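Bench notebook, card insertion task: working rules and pass criteria
4/4/26, entry by R. Sheikh

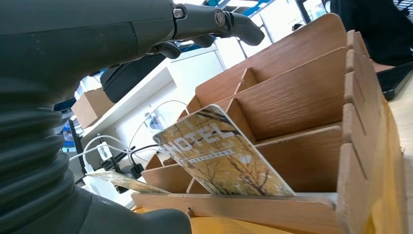 Why this entry

Amna Soomro and I scored the same batch of card insertions last week and disagreed on 5 of them. The arm was the same and the video was the same. The difference was in what each of us accepted as "in the slot." The written rule at the time read "card placed in organizer," which covers nearly everything short of a drop on the floor. The rules below replace it. Lorenz Mösli has read them and wants two changes, noted where they apply.

Definitions

Slot: one compartment of the wooden organizer, bounded by dividers. The stepped partitions do not count as separate slots unless the task sheet names them.
Upright: bottom edge of the card down inside the slot, card standing without contact from the fingers. Tilt is allowed. A card with the HOTEL print running at a slant is still a pass if it stays up after release.
Flat: card lying on or near its face, whether inside the organizer or along the front rail. Always a fail for the card being placed. If a card was flat before the run started, log it as start state and do not charge it to the run.
Release: fingers open and clear of the card. Hovering above the organizer is acceptable. Touching a divider is not release.

Lorenz wants an angle limit on tilt. I am against it until we have a way to measure angle that does not depend on who is looking. Left open.

Scoring

1. Score from the end state only, after release and a wait of 5 seconds.
2. Pass, fail or void. No half marks. The Dogar sheets used a "partial" column and we could never reconstruct afterward what it meant.
3. Void is for operator stop, power loss or a card that was damaged before the run. A void needs one line of explanation in the log. Void without explanation is entered as fail.
4. The person who ran the arm does not score the run. If only one person is on shift, score it provisional and leave it for the next shift.
5. No rescoring after the batch totals are posted, except by two people together, both initialed.

Bench and cabling

Wrist view gives a good look at the cards and a poor look at everything to the side of the bellows. Do the cable check by eye, from the bench, before enabling motion.

Charger and adapter leads: outside the reach envelope, or tied down. Loops of slack lying behind the organizer count as a finding. Write it up even when the arm never goes near them.
Boxes on the cabinet: allowed only if the height check has been done with the box there. Moving a box means repeating the check.
People on the far side of the table: allowed at reduced speed only. Full speed requires a clear table on all sides. Youssra Abou Zeid holds the key for the speed selector and it stays with her or with whoever she signs it to.
Organizer: re-seat the interlocking panels by hand at the start of a batch. A divider that has lifted out of its notch changes the slot width and the batch is void from the last check.

Open question on lighting. The window is strong enough to wash out part of the wrist view. Mehwish Satti proposes a blind, fixed at one position for the whole batch. I would settle for logging the state of the window at start and end. Lorenz's second change is to do both. Accepted, pending the blind.

Counts and maintenance

Finger joint bolts: check at 273 cycles. The number comes from the old Groltinen procedure, and I could not find any test behind it. Keep it until we have our own data, and note any movement of the bolt heads with a paint mark.
Bellows: look between the folds for cuts every 2,000 cycles, arm powered down and locked. Stretching the folds by hand is not part of the check.
Finger pad: wipe before each batch. Change of pad means a new batch number.

Rescore of the disputed batch

155 runs. With the definitions above, Amna and I now agree on all of them except one, where the card was leaning on a divider and one finger may still have been in contact. Scored fail under the release rule. Initialed by both.

To do

- Send rules to Forwood for the shared template. Remove the speed key paragraph first, it only applies here.
- Ask Trollton whether their void rule is per run or per batch. Their November sheets read both ways.
- Print definitions and tape to the bench. Mehwish.
- Tie down charger leads before next batch. Me.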